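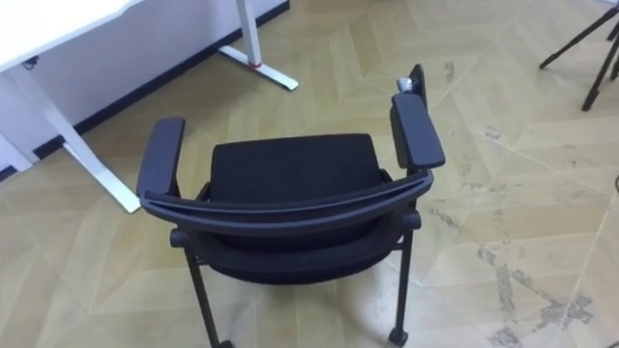 Push the chair in. That is the whole task, and by February we had 598 recordings of it. I watched most of them over a sandwich, which I don't recommend, and came away with an opinion our project lead at Plevix has asked me to write down so I'll stop saying it in meetings.

We throw away the wrong ones.

The rule at Plevix, as at Hinus before it, is that an example must be clean. If the person bumps the desk, backs up and tries again, the take is deleted. After a cull of this kind we were left with 305 chairs gliding home like swans, and a model that had never once seen a chair misbehave. Office chairs do little else. They swivel. They catch an armrest under the desktop and sulk there. Our model, meeting its first stuck armrest, kept pushing with the calm of someone leaning on a door marked PULL.

I went digging and found 23 discarded takes in which a person gets stuck and then gets unstuck -- a small tug back, a quarter turn, another go. I'd trade 200 of the swans for them.

The usual objection is that a machine shown mistakes will learn to make them. Fair enough, if you keep the bump and cut the recovery. So keep both, and label where one ends and the other starts. It's dull work and it costs money. So does recording the same perfect push again next week, as the schedule currently has us doing.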